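4. Hanging and adjusting the tall doors

Applies to the Flirlow tall cupboard, two-door version, white. If yours is the single door skip to section 5.

Before you start. Carcass must be up, level and fixed to the wall (section 3). Do not hang doors on a cupboard that is only leaning there. Two people for the lifting - the doors are long and awkward more than heavy, and the corners chip if you drop them on a hard floor. Lay a blanket down first.

You will need: cross-head screwdriver (hand, not powered), pencil, tape measure, spirit level, the bag of hinges marked D, the bag of bumpers marked F. Dantas hinges are supplied with all cupboards from August onwards. Older stock came with Eltell hinges, same holes, but the depth screw is at the back of the arm and not the front. Check which you have got before you go looking for the wrong screw.

4.1 Hanging

1. Stand both doors face down on the blanket. Press the hinge cups into the holes. Five per door.

2. Screw down the cups. Firm, not tight. Overtightening strips the hole and we can't replace a door for that.

3. Mounting plates go on the inside of the carcass, arrow pointing to the front. If the arrow points to the back the door will not close and you'll be taking it all off again.

4. Lift the left door. One person holds the weight, the other clips the TOP hinge first, then the bottom, then the ones between. Listen for the click on each.

5. Same again with the right door.

6. Don't let go of either door until every hinge has clicked. CAUTION - a door hanging on one hinge will bend the plate and can fall.

4.2 Lining up the middle

Close both doors gently and stand back. They will not be straight first time, this is normal. What you are looking at is the line down the middle, top to bottom.

7. Gap wider at the top than the bottom: turn the side screw on the top hinge a quarter turn, close, look again. Work down the door one hinge at a time.

8. One door higher than the other: loosen the two plate screws on every hinge of the low door, lift, retighten. Second person needed again.

9. One door sticking out further than the other: depth screw. See note above about Dantas and Eltell.

10. Small turns. Always close the doors before you judge it, an open door tells you nothing.
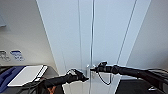
Tall white doors, closed, with the central strip running down between them.

11. Check from the front and then from the side. Light from a window will show up a step between the doors that you miss straight on.

12. When you are happy, go round every screw once more by hand. Then open and close each door a few times and look at the middle again. If it has moved a plate screw is still loose.

NOTE: if the gap won't come right whatever you do, stop adjusting the doors. The carcass is out of level. Go back to section 3, slacken the wall fixing, pack under the low corner, and start from step 7. Nine times out of ten its the floor.

4.3 Bumpers

13. Wipe the inside top and bottom corners of each door with a dry cloth. Peel and stick one clear bumper on each corner at the closing side. 4 in the bag, no spares.

14. Press and hold. Leave the doors open for an hour so they take.

4.4 Looking after the doors

Damp cloth, drop of washing-up liquid, dry after. No cream cleaners, no scourers, no bleach - they dull the surface and it does not come back. Finger marks gather along the middle where everyone pulls, so wipe there more often than you think you need to.

Recheck the hinge screws after the first month, then once a year.

Don't hang coats, bags or wet towels over the top of an open door. Don't let children swing on them.

Spares: hinge set is part 605, bumper pack is part 200. Order through Vostular, quote the number on the sticker inside the left hand side panel. Please measure teh hinge cup before ordering if the cupboard was bought second hand.

Section revised Sat 17 July. Shelves are in section 5.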